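4. Stop Rules in Shared Bench Work

Most written rules for small robot cells were drafted with a single arm and a fence in mind. They say what must happen when a person steps in. They say far less about what should happen when a gripper is already over the part and the operator is not sure the part is where the software thinks it is. We looked at how three in-house rule sets handle that moment, and we came away with more doubts than we expected.

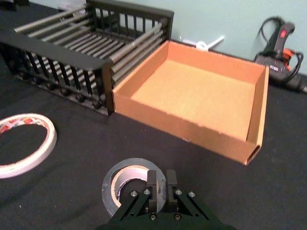
Slamet Nasution
Pastau Bench Safety Group
Posted November 3, 2021

The first rule set, from Vestov, tells the operator to stop "if the grip is in doubt." It does not say whose doubt counts or what the person should be looking at. We read through 681 log entries kept under this rule. In 47 of them the operator wrote down a stop, and in 30 of those the reason given was one word long. A rule that produces records like these may still prevent harm, but the records can't show it. We don't accept the claim in the Vestov handbook that a low number of stops means the rule is working. It could just as well mean that people have quit using it.

The Lavis rule set is stricter on paper. It asks for a hold point before each grasp and a second one before release, and it gives each arm its own zone.

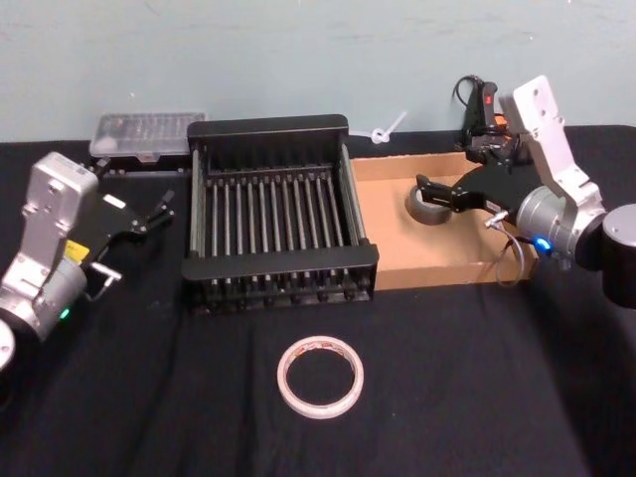
Figure 4. Bench work with two arms, a rack and an open box.

Zones are the part of the Lavis rules we trust least. They are drawn on a floor plan, as if the bench were bare and the work stayed put. On a bench like the one in Figure 4, the rack and the cardboard box are set side by side between the two arms, so a line drawn between zones would have almost no slack on either side of it. A roll of tape also lies out in front, away from everything else, and the Lavis text has nothing to say about which arm may go after an item like that. Operators told us they settle such cases by habit. Habit may be fine, but then the rule should not be credited with the result.

The third set, written for the Pal project, drops zones and uses a short list of shared objects instead. Only one arm may reach for a listed object at a time. This is closer to how people talk about the work, and it was the only set that new operators could repeat back to us without the sheet in hand.

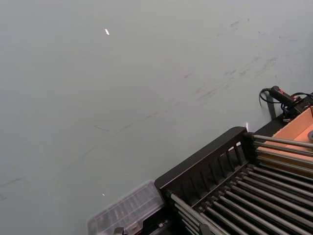 Even so, the list has to be kept current, and the Pal text leaves that job to "the team." When we checked in September, the posted list did not match the one in the control software. We found no sign that anyone had compared them after the first week. The project's own summary cites 2831 grasps without a reported conflict, but a conflict is reported only when an operator fills in a form, and the form asks for the object by its name on the list. An object missing from the list can't be reported at all.

We would keep the Pal approach with two changes: a named person signs off on the list before each shift, and the form gets a blank line for anything not on it. Whether that would change the count of conflicts is a question our logs can't answer.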